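Drokon blog planner — undated, 87 pages

Back in stock. Same planner as last time, new cover, slightly better paper. If you had the old one you know what you're getting, scroll down to the bit about sizes.

For anyone new: it's a paper planner for people who keep a blog and have signed up to something daft like a post a day for a month. Undated, so start when you like. Starts with an ideas section, then the month spreads, then a page per post, then a few blank pages at the back for whatever you forgot.

Each post page has a working title, the date it's meant to go up, the date it really went up, space for links, a tick box for "pictures sorted" and a tick box for "comments answered". Bottom third is dotted for notes. No quotes about chasing your dreams. We had emails asking us to put some in and the answer is still no.

Paper and ink

Paper is 123 gsm, off-white. Fountain pens fine, most gel pens fine, alcohol markers will go straight thorugh so don't. Pencil rubs out clean on the post pages, a bit less clean on the ideas section because of the grey tint.

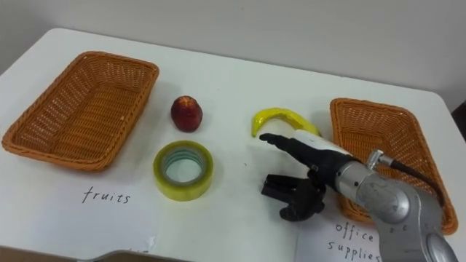
Wire binding, lies flat, folds right back on itself. The wire is black on all covers now. We used to do a white one and it chipped.

Covers

Gisto — dark green, plain, small title on the spine edge.
Hyun — pale grey with a thin stripe.
Taltidano — mustard. This is the one that sold out in November and took ages to come back, so if you want it get it now.

Insides are identical. Covers are card with a wipeable finish, they'll survive a bag but not a bath.

Sizes

A5 only for now. A4 keeps getting asked for, still waiting on a quote from the printer. The A5 fits most slip cases but measure first, the wire adds a bit to the width.

What's changed from the first version

Index moved to the front. More room for links. The "word count" box has gone, hardly anyone filled it in. Month spreads now start on a left hand page so you see the whole month at once, which should of been the case from the start. Sticker sheet dropped, sold seperately.

Refills

There aren't any. It's wire bound. When it's full it's full.

Price and postage

£9 each, any cover. Posted second class in a card envelope, tracked costs extra, pick it at checkout. Free second class on orders over £70 — mostly blogging groups buying a stack between them. Mixed covers fine, put what you want in the order notes.

Returns ok if it's not been written in. Bent corners, send us a photo and we'll swap it.

Page updated September 17, 2018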